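Oretero Stage Piano, Model 175
Manufactured by Skorkell Musical Instruments

The Oretero 175 is a full-size digital stage piano intended for songwriters, touring performers and recording studios. It provides 88 weighted keys, a balanced stereo output and a plain control panel that can be read under low stage lighting.

Sounds and memory
The instrument contains piano, electric piano, organ and string sounds, arranged in seven banks. Two sounds may be layered or split across the keyboard at any point chosen by the player. User settings are stored in internal memory and are retained when the power is switched off.

Home and studio use
The 175 is supplied with a headphone socket on the front left side, so that it may be played at any hour without disturbing others in the household. The speaker output is muted when headphones are connected. A music rest and a single sustain pedal are included with each unit. 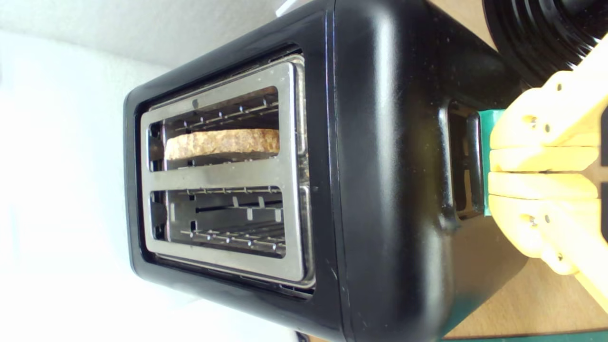

Two-slot toaster with a slice of bread in one slot.

Connections
The rear panel carries two line outputs, a USB port, MIDI in and out, and a second pedal input. Owners of the earlier Hodska keyboard may continue to use their existing pedals. The power supply is built in, and a detachable cord is provided.

Accessories
Rønning folding stand, black
Padded carrying case with wheels
Three-pedal unit
Dust cover

Ordering
Please quote order number 1627 when contacting a dealer. Accessories are sold separately unless stated otherwise. Orders placed in February are shipped with the padded carrying case at no added charge, while supplies last.

Warranty and service
The instrument is covered for 2 years from the date of purchase against faults in parts and workmanship. Proof of purchase is required for all warranty claims. Service requests should be sent through the dealer from which the instrument was bought.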